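3.2 Storage of tableware in the draining rack

The second group of tasks in the study concerned the putting away of tableware after washing. Of the 131 households that returned the Verkameo kitchen questionnaire in January, most reported that plates were left to stand in an open rack and were taken from it directly at the next meal. The rack therefore served as a storage place as much as a draining place, and it was treated as such in the layout of the test table. Cupboards and drawers were left out of this part of the work and are discussed in Section 4.

The peg rack was chosen over the wire basket for two reasons. Respondents who owned both types stated a preference for the peg rack where plates of different sizes were kept together. The peg rack also has no side walls, so that a plate may be brought in from above or from either end. Its weakness, noted in several of the written comments, is that a plate lowered at a slant can catch on the top of a peg and has to be lifted again before it will settle.

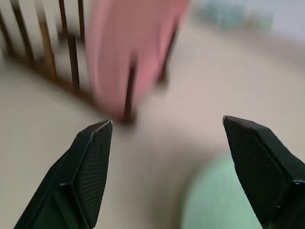

Colour was used to tell the pieces apart in the written records. Each piece was entered by its colour and its form, for example "pink plate" or "green plate", and no further code was given to it. This proved sufficient for the present purpose, although it would not serve for a full household set in which all the pieces match. The record sheets were adapted from those used in the earlier Tostono survey of small kitchens, with a column added for the place of each piece at the start and at the end of a task.

Items that do not belong with tableware were also considered. A kitchen table is seldom used for one purpose only, and respondents named hand tools, bottles, post and keys among the things most often found beside the washing-up. A task limited to plates and a rack would have given too tidy an account of the surface on which the work is done. Other articles were accordingly allowed to lie towards the back of the table, where they took up space without standing directly in front of the rack.
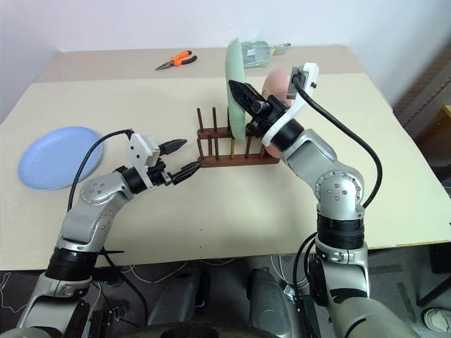 The position of the rack affects the order of work. With the rack near the middle of the table, plates can be collected from both sides, but the free surface is divided in two and larger pieces must be carried across or around it. With the rack at one end, the free surface is kept whole and the distance to the farthest piece is increased. Households in the Sowah district, where kitchens are narrow, favoured the second arrangement. Those in Brumevov were evenly divided. The rack was not fixed to the table in either case, and a slight turning of the base was accepted as part of ordinary use.

A further point concerns mixed loading. Plates stand well between pegs, being thin and flat, and the manner of placing them differs little from one household to the next. Bowls are less easily dealt with. Their depth may take up more than one slot, and a bowl may rest on or against the pegs without sitting fully between them. Of the written comments on mixed loading, 16 mentioned bowls as the cause of a poorly filled rack, and 10 of these recommended that bowls be put at the end of the row. Figure 2 relates to this arrangement.
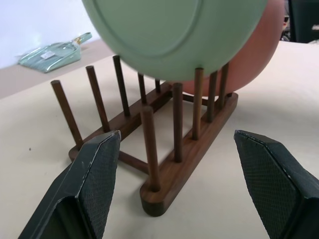
Figure 2. Dark brown wooden peg rack on the test table, with a pink bowl at the right and a green plate. The upright pegs stand in round sockets in the rails.

The spacing of the pegs sets a limit on what may be stored side by side. Where the pegs are evenly spaced, every slot accepts a plate of ordinary thickness, but no allowance is made for deeper ware. Some makers offer racks with a wider gap at one end. These were excluded from the comparison, as too few of the responding households owned one for any difference in use to be established.

For the purposes of Section 5, a piece was counted as put away when it remained in the rack without being held and did not rest on the table top. Pieces leaning on a neighbouring piece were accepted. Pieces laid flat across the tops of the pegs were recorded separately and are listed with the partly completed tasks.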